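Notes from the soft end of the lab

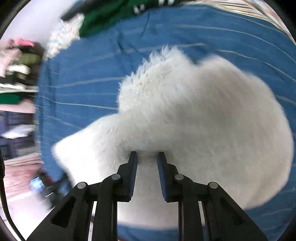 Soft things have been my whole year, and I finally have a result worth taking up space in the newsletter for. When I started on Zultby (our grasp-prediction model, for those who skip my emails) it was pretty decent with mugs and hopeless with anything fluffy. The trouble is that a depth estimate wants a nice clean surface and a fluffy toy hasn't got one. Look at the white plush on the striped blue fabric - the pile is clumped and uneven, one side goes nearly pure white in the light, and where the fingertips meet the fur all you've really got to go on is a soft grey shadow. So I stopped asking the model where the surface was. Now it predicts a band, with a near edge and a far edge, and the grasp planner aims to close somewhere inside it.

The training set is 4000 handheld grasps on household bits and pieces, mostly toys, towels and jumpers. I chucked out anything where the tracking dropped for more than a moment and that left 3628. I was a bit gutted to lose that many, but Ivar Kvam went through the rejects with me one very long Sunday and we only argued over a handful. Motion blur stayed in, by the way! My first version filtered the blurry frames and it did worse, I think because the wrist is nearly always moving just before contact and that's the bit the model most needs to learn.

For testing we used 14 toys it had never come across, on the arm we call Jandov, with the same number of tries for each. The old point-depth version mostly pinched a tuft of fur and came away with nothing much. The band version managed a proper hold on 90 per cent of tries, which had me doing a small lap of the corridor. Long thin toys are still a pain (the snake, ugh) and I don't have a good story for why. Ivar reckons it's the bending and I reckon it's the labels, so there's a cup of coffee riding on that one.

Next job is laundry in a heap, where you can't tell which fold belongs to what. Kaushik has the bench booked until the end of May, so I'll be squeezing in after four most days. If you've got old soft toys at home, drop them in the tub by my desk - colour doesn't matter, but nothing with batteries please, we've had enough singing.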